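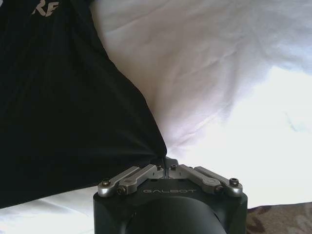 衣服直接摊在被子上叠行不行?要不要先把床铺平?我在家一直是在床上叠的,去别人那里做就拿不准了。——留言,署名“小满妈”

可以在床上叠。被子不用先铺得很平,手掌抹开一块够放衣服的地方就行。客人没有退房、床上已经躺过的房间,本来就是这份工作的一大半。下面是完整的招聘说明,之前留言问过的几件事也写进去了。

Rimetti 客房衣物整理员(兼职)招聘
发布单位:Gostumano 客房服务部
发布日期:2024年7月25日
工作地点:Coltano 酒店及 Mets 公寓
招聘人数:16人
到岗时间:9月

一、这份工作做什么

Rimetti 是 Gostumano 为续住客人提供的衣物归置服务。客人出门以后,整理员进房,把散放在床上、椅子上、长凳上的衣服叠好、挂好,放到客人指定的位置。打扫卫生间、换床单、吸地毯由客房清洁组负责,不在本岗位范围内。

日常工作包括:

看房门内侧的服务卡,确认客人勾选的项目。没有勾选“衣物归置”的房间不进。

把干净衣服和客人放进洗衣袋的衣服分开。没有进洗衣袋的,一律按干净衣服处理,不闻,不猜,不替客人决定送洗。

T恤、卫衣、针织衫平叠。衬衫、连衣裙、外套上衣架。裤子按客人卡片上的选择,叠或者挂。

内衣和贴身衣物默认不碰。客人在卡片上另外写明的除外。

叠好的衣服放在床面中间或者衣柜层板上,由客人在卡片上选。没选的放床上,客人回来一眼能看到。

包、瓶子、充电线、化妆品、文件这些东西原地不动。如果压在衣服上面,先拿开,叠完衣服再放回原来的那件家具上。

填写归置单,一式两份,一份留在房间,一份交回服务部。

二、叠法要求

进来以后统一按 Rimetti 的叠法做,原来在服装店或者家里习惯的叠法先放一放。T恤的做法写在这里,应聘的人可以在家先试。

衣服正面朝下摊开,领口朝向床头。先提起两肩抖一下,再放下来。有罗纹的料子不要横着拉,顺着纹路往下捋。

从下摆的一角提起来的时候,只捏布边,不要抓一大把。抓多了会拧成一团,放下去还得重新摊。

两侧向中间折,袖子随着折进去,袖口不要露在外面。然后从下摆往领口折,折成长方形。

翻过来,正面朝上,把边缘再理一遍。下边有点不齐可以用手指推平,推不平就打开重来。

有印花的衣服,折线尽量避开印花。老一点的印花表面已经发裂的,不要用手掌来回压,折好以后轻放,上面也不再叠别的衣服。

深色衣服放在白色被子上之前,看一下有没有掉毛。掉毛的下面垫一张棉纸,棉纸由服务部发放。

三、班次和时间

工作时间为上午十点到下午三点,中间休息半小时。排班每两周出一次,整理员提前报自己能来的日期,服务部按人数安排。每月至少要能来八个班。

只能上晚班的请不要报名,晚间房间里多半有客人,我们不安排进房归置。

Coltano 酒店的房间比较大,床尾有长凳,有的房间还放贵妃椅和五斗柜,衣服常常散在几处,一间房需要的时间长一些。Mets 公寓的房间小,但住得久的客人多,衣柜满,主要是挂和分层。新人先在 Coltano 做,熟悉以后再轮到 Mets。两边不在同一天排同一个人。

四、报酬

培训期补贴一次性发放400元,培训结束当天结清。培训结束以后决定不来的,补贴照发。

正式上岗后,每月排满基本班次的,底薪3,000元。超出基本班次的部分按班另算,标准在面试时书面给出。

做满一季、归置单没有漏交的,发季度奖2,000元。请假不影响季度奖,但是报了班不来也不请假的会影响。

上班当天提供一顿午饭,在员工餐厅吃。交通费自理。工服和软底鞋由服务部提供,离职时工服交回,鞋不用交。

五、需要什么样的人

年满十八周岁,身份证件齐全。

能弯腰、能站。床有高有低,大多数衣服要在床上叠,腰不好的人做久了会吃力,报名前请自己考虑清楚。

手部皮肤没有正在发作的问题。上班期间不戴戒指和手链,不留长指甲,不涂带香味的护手霜,这几样容易钩线或者留下味道。

认字,能看懂中文服务卡。会看衣服上的洗涤标签更好,不会的培训时教。

不要求酒店工作经历,也不要求学历。做过服装店理货、洗衣房、家政的,请在报名时写上做了多久。

有一点需要说在前面:房间里是客人的私人物品。整理员不拍照,不在房间里打电话,不把看到的东西说给别人听。上岗前要签保密书,不愿意签的不能录用。

六、试工

初选通过以后安排一次试工,在 Coltano 的样板客房里进行。样板房按续住房的样子布置,被子不铺,衣服也不预先摆齐。来试工的人按服务卡上的要求做完一间,做完自己检查一遍,再叫人来看。
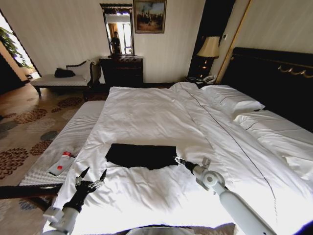 Coltano 客房,床面中央的黑色衣物

试工看的是这几处:

衣服有没有放在卡片指定的位置。

叠出来的边是否整齐,领口方向是否一致。

长凳上、椅子上的零碎物品是不是还在原来的家具上。

抽屉有没有被打开过。卡片上没写可以开抽屉的,就不要开。

归置单有没有写全。字不好看没关系,写错了划掉重写,不要涂黑。

快慢不计分。以前有人为了赶时间把几件衣服摞在一起折,从外面看是齐的,打开全是斜印,这种要返工。

试工不收任何费用,也不需要自己带工具。请穿长裤和没有金属扣的上衣。试工当天不管午饭,附近有面馆和便利店。

七、培训内容

试工通过的人参加两天培训。第一天上午讲服务卡和归置单,下午练平叠,先练T恤和卫衣,再练针织衫。第二天上午练上架、分层和洗涤标签,下午两人一组进续住房,由老员工带着做。培训要连续参加,不能拆开补。

培训用的衣服由服务部准备,棉的、针织的、带印花的、加绒的都有。想用自己的衣服练也可以带来,当天带走。

八、怎么报名

可以到 Coltano 酒店员工入口旁的服务部填表,也可以在本页底部留言区提交。请写清楚以下内容:

姓名和年龄;
联系电话,以及方便接电话的时段;
每月大概能来哪些日子;
有没有相关经历;
是否接受两个地点轮换。

不用交照片,不用写长简历。表格收到以后,服务部会打电话约初选谈话,谈话在电话里进行,十来分钟。没有接到电话的,可以自己打总台转服务部问结果。

名额满了以后页面会标“已满”,已经提交的表格保留到下一批,不需要重新填。

九、之前有人问过的

夫妻或者朋友能不能一起报?能。各填各的表,排班时可以写明想排在同一天,但是不保证同一层。

能不能带孩子来?不能,员工区没有看护的地方。

左手叠衣服可不可以?可以,折的先后顺序左右对调,成品朝向一致就行。

衣服上本来就有破洞或者开线怎么办?不缝,不剪线头,在归置单上写下位置。

叠的时候发现口袋里有东西怎么办?不掏。能平着叠就平着叠,鼓得叠不平就挂起来,归置单上写“口袋有物”。

客人中途回来怎么办?停下手里的事,说明自己是 Rimetti 的整理员,问客人是继续还是改时间。客人说不用了,就把已经叠好的留下,没叠的放回去,离开房间。

能不能收小费?客人留在归置单上面的可以收,放在别处的钱一律不动。

上完9月不想继续做,可不可以?可以,提前一周告诉服务部,工资照常结算。

其他问题请写在留言区,服务部上班时间回复。

Gostumano 客房服务部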